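Hawthorne supper nights are back in March, and bigger

The Hawthorne community supper is coming back this March after a winter off, and this time there's a proper kitchen behind it. Doors at 6 p.m., food from 6:30 until it runs out. Last season it ran out a lot.

Quick recap for anyone new. The supper began in the back half of the old Covano hardware store, folding chairs, soup, pay what you want. It got popular fast. Then the boiler went in November and the landlord wanted the place empty for repairs, so that was that. People have been asking at the library desk ever since.

The new home is the Uvura building on the corner by the bus turnaround, the one with the green awning. It was a bakery, then a tile showroom, then nothing for a long while. The supper has signed a lease for 2 years with an option to stay on after that. Rent is being covered by the weekday lunch counter, which opens first and runs as a normal business - you order, you pay, you sit down.

Running the kitchen is Skarphéðinn Hjaltested, who cooked at the Covano location for most of last season and before that worked on fishing boats and in a hospital cafeteria. He said the hospital was harder.

"On a boat everybody is hungry and nobody is picky," he told us, while trying to get a delivery driver to back up to the right door. "In a hospital, the other way around. Here it's somewhere in the middle I think."

He wants the menu short. One soup, one main, one thing without meat, bread. Fish stew most weeks to begin with, lamb when the price is decent, a bean and barley pot that regulars will remember from last year. Dessert depends on who bakes. There will be rhubarb later on, he has already been promised some from three different backyards and is a little worried about how much.

The room seats 58. That's the number the fire inspector signed off on and it will be stuck to, so if you come at 7 expect to wait. Last season's line went down the block some nights and the neighbors were good about it, but there's an apartment entrance right next door now and the organizers are asking people to line up toward the bus stop instead. Please don't sit on the apartment steps.

Suggested price is still whatever you can manage. There's a jar. Anyone who wants to pay ahead for somebody else can buy a meal card at the counter, and cards can be picked up with no questions by anyone who needs one. The old cards from Covano are still good, bring them in even if they're bent or the stamp has rubbed off.

Not everybody is thrilled about the move. Covano was two minutes from the senior apartments and Uvura is more like a fifteen minute walk, with a hill. A couple of regulars brought this up at the open meeting and didn't get much of an answer. The current plan is a ride from the apartments' front door at 6 and another back at 8, in a van lent by Ineo, the print shop on the same street. Sign up on the sheet in the lobby by noon the same day. If the sheet is full, call the counter and they'll see what they can do.

Parking is the other sore spot. The lot behind the building belongs to the dentist and the dentist tows. Use the street, or the church lot after 5.
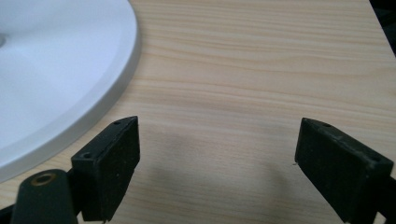
The lunch counter will be open from 11 to 2 once the last permit comes through, which could be any day. Sandwiches, the soup, coffee. No table service. Takeout is fine but bring your own container if you've got one, the kitchen would rather not buy boxes by the case.

Money wise, the move cost more than planned. The hood over the stove had to be replaced and the floor drain was in worse shape than anybody thought when they signed. A pledge drive is going on now with a target of 200 households giving 50 dollars each, and it's past the half way mark. Names go up on the wall by the coat hooks unless you ask them not to. The last of the money is meant for a dishwasher - right now it's three sinks and whoever is standing closest to them.

Help is wanted, mostly for clean up. Cooking shifts are close to full already, dish shifts aren't. You don't need experience, you do need shoes with a grip on them and hair tied back. Teenagers are welcome with a parent's okay and the hours count toward the high school service requirement, bring the form with you and get it signed the same night, not a month later.

Also wanted: soup ladles, a second coffee urn, high chairs in decent shape, and a piano tuner. There's a piano. It came with the building and recieved one visit from a tuner last fall, who left and hasn't called back.

Hjaltested said he'd like to do one night a month where someone else picks the menu and he just does the chopping. First up is a group from the Hawthorne garden plots, menu not settled. Anyone with a family recipe that can be made for a full room should write it down, with amounts, and leave it at the counter. He has asked for no recipes that start with "a handful."

The opening night date will be posted on the door and at the library as soon as the permit is in hand.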